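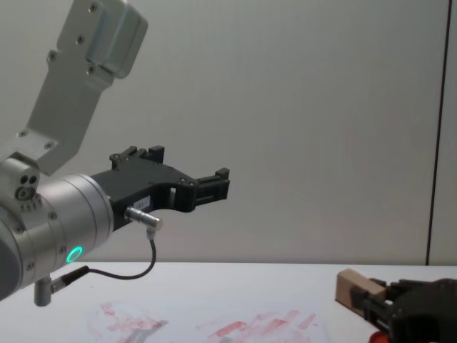

Robot arm over a white tabletop.

Rolville, Thursday, October 8, 2026

Brasteck extends lake water monitoring in Rolville

The environmental laboratory Brasteck will continue the monitoring of Wallton Lake for the next three seasons. The new agreement with the town of Rolville was signed this week and includes 17 sampling points, eight more than before.

The samples are taken from the shore and from a small boat. Each is tested for bacteria, phosphorus, water clarity and blue-green algae. In July the sampling is done every week, in the other months of the bathing season every second week. The results will be published on the town website on the day after the analysis is finished.

New in the program are the three streams which bring water to the lake from the farm land in the north. The town wishes to know how much phosphorus is coming in after strong rain. For this purpose Brasteck will install automatic samplers of the company Sveinbjörnsson, which start by themselves when the water level rises.

The lake has a surface of 66 hectares. Residents with a private well inside 900 meters of the shore can hand in one sample free of charge. Bottles are available at the town hall during the usual opening hours.

Press contact: Brasteck, Communications Office, Rolville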